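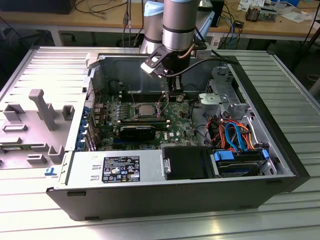 Chalerm, welcome to the wonderful world of stiff old sewing machines! I've had three Elodbys through the house and every single one arrived with the handwheel stuck solid, so please don't give up on yours yet. It's almost always old oil that has turned to varnish. You can drip new oil in through the top holes until you're blue in the face, but the parts that matter are underneath, and for those you have to get the machine out of its cabinet and lay it down. Think of the computer tower in the photo, on its side with the case open and the green board lying flat where you can get at it from above. That's how you want your Elodby: on its back on a folded towel, belly toward you, with a lamp pulled in close (I use the one from my bedside table, much to my husband's annoyance).

Now to your questions, quoted below so everybody can follow along.

Chalerm Kaewkla wrote:
> Hi all, first post here. I was given my aunt's Elodby 64 in the
> cabinet with the knee lever. It hasn't been used in years. The
> wheel moves maybe an inch and then stops. Is it OK to force it?
> I have a can of spray lubricant from the garage, would that do?
> Also the bobbin case has a chip out of the edge and I can't find
> the part number anywhere. I'd love to have it going by May so I
> can hem curtains for the new place. Thanks for any help, Chalerm

Forcing it: no no no. An inch of travel is good news, it means nothing is rusted together. Rock the wheel gently back and forth inside that inch, add a drop of sewing machine oil anywhere metal rubs on metal, and go have dinner. Come back and rock it again. My second one took 9 days of this and then let go all at once while I was on the phone with my sister – I yelled right in her ear.

The garage spray: people on this list have argued about this one before and I don't want to start it up again, but I wouldn't leave it in there as your only oil. It loosens things nicely and then it dries out and you're back where you started. If you do use it, wipe off everything you can reach and follow up with the proper stuff. A little bottle lasts forever.

While you're in there, look at the needle bar for lint. I mean really look. I pulled a wad of gray felt out from under the feed teeth on mine that could have stuffed a pincushion. A cheap paintbrush and tweezers will do it. Please don't blow into it (ask me about my contact lenses).

The bobbin case is the part I can't fully answer. The 64 takes the same case as the 50, I'm sure of that much, I've swapped mine back and forth. Where the chip is makes a big difference, though. If it's on the outer rim where the thread never goes, you can smooth it with very fine emery cloth and forget about it. If it's under the tension spring, you need a new one. Hefin Rowlands, are you still reading these? You used to have a coffee can full of Elodby odds and ends from when the shop in Tristhorpe closed, and I bet there's one in there.

Oh, and the knee lever! Check that the bar is seated all the way in its socket before you decide the motor is bad. I paid a man in Kemeys good money to tell me mine had slipped out. He was very nice about it.

For curtains I'd put in a fresh needle, loosen the top tension a little, and sew slowly over the thick corners, turning the wheel by hand if it grumbles. What kind of fabric is it? If it's lined I'd baste first, and I say that as a person who hates basting.

One more thing, the belt. If it's the original, it's probably cracked. I bought 2 last time and the spare is still in my drawer, so send me your address off-list and you can have it.

Let us know how the wheel is doing!

Peg, up in Ulau

Lists > Vintage Sewing > Elodby Owners > Repairs and Parts > Re: Stuck handwheel on a 64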